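버리지 못한 편지들의 집

류비차 페테크 씨의 부엌에는 식탁보다 편지가 먼저 눈에 들어온다. 창가 선반에도, 찻잔 옆에도, 심지어 빵 바구니 밑에도 봉투가 끼워져 있다. 올해 일흔여덟이 아니냐고 여쭈었더니 손사래를 치며 78이라는 숫자는 엽서 값으로나 어울린다고 하셔서, 우리는 한참을 웃고 나서야 자리에 앉았다.

그가 편지를 쓰기 시작한 것은 28살 되던 해 4월, 고향을 떠나 로브우드(Lovwood)라는 작은 마을로 시집을 오면서부터다. 전화는 우체국에나 가야 걸 수 있었고, 그나마 줄이 길어서 앞사람이 집안 제사 이야기까지 다 마치기를 기다려야 했단다. 그래서 동생 스네자나 라도니치 씨에게 매주 편지를 썼다. 날씨, 감자 값, 옆집 염소가 또 담을 넘은 이야기 같은 것들이었다.

"별일이 없으면 별일이 없다고 썼어요. 그것도 석 장씩이나."

그렇게 오간 편지가 모두 3037통이다. 몇 해 전 조카 에딘 토도로바 씨가 겨울 내내 봉투마다 연필로 번호를 매겨 준 덕에 알게 된 숫자인데, 정작 류비차 씨는 그보다 훨씬 많을 거라고 믿는다. 이사하면서 잃어버린 묶음이 아직도 마음에 걸린다고, 거기에 동생이 첫아이를 낳던 밤의 편지가 들어 있었다고, 그 이야기를 하실 때만은 목소리가 조금 낮아졌다.
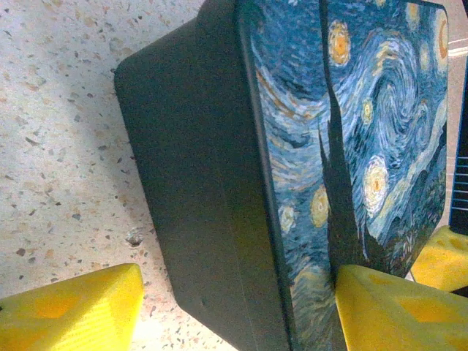
오래된 편지를 다시 읽는 데에는 나름의 순서가 있다. 류비차 씨는 계절을 맞춘다. 봄에는 봄에 온 편지만, 첫눈이 오면 겨울 편지만 꺼낸다. 하루에 2통을 넘기지 않는 것도 오래 지켜 온 버릇이다. 욕심을 내어 한꺼번에 읽으면 누가 언제 아팠고 누가 언제 나았는지 뒤죽박죽이 되어서, 벌써 다 나은 사람을 밤새 걱정하게 된다나.

보관법도 여쭈었다. 고무줄은 삭아서 종이에 들러붙으니 무명실로 느슨하게 묶고, 접힌 자리는 가끔 반대로 펴 준다. 햇볕은 피하되 장마가 지나면 그늘에서 바람을 한 번 쐬어 준다. 잉크가 흐려진 편지는 옆에 새 종이를 대고 옮겨 적는데, 동생의 틀린 맞춤법까지 그대로 적는다고 한다.

요즘은 이웃 미모자 이오네스쿠 씨도 편지를 쓴다. 바로 담 너머에 살면서 우표까지 붙여 보낸다니 우체부도 어지간히 어리둥절할 것이다. 그래도 답장이 오는 날이면 두 사람 다 아침부터 대문을 내다본다. 돌아오는 길에 나도 문구점에 들러 편지지를 한 묶음 샀고, 첫 장은 아직 날씨 이야기에서 나아가지 못하고 있다.

글 드라기차 믈라데노비치

관련 기사
주다네로 골목의 마지막 활판 인쇄소
만년필을 고쳐 쓰는 사람들
부카디노비치 제지소에서 보낸 하루
할머니의 요리 공책을 옮겨 적다

문의: 편집부 | © 자니렉스 매거진. 무단 전재 및 재배포 금지 | 맨 위로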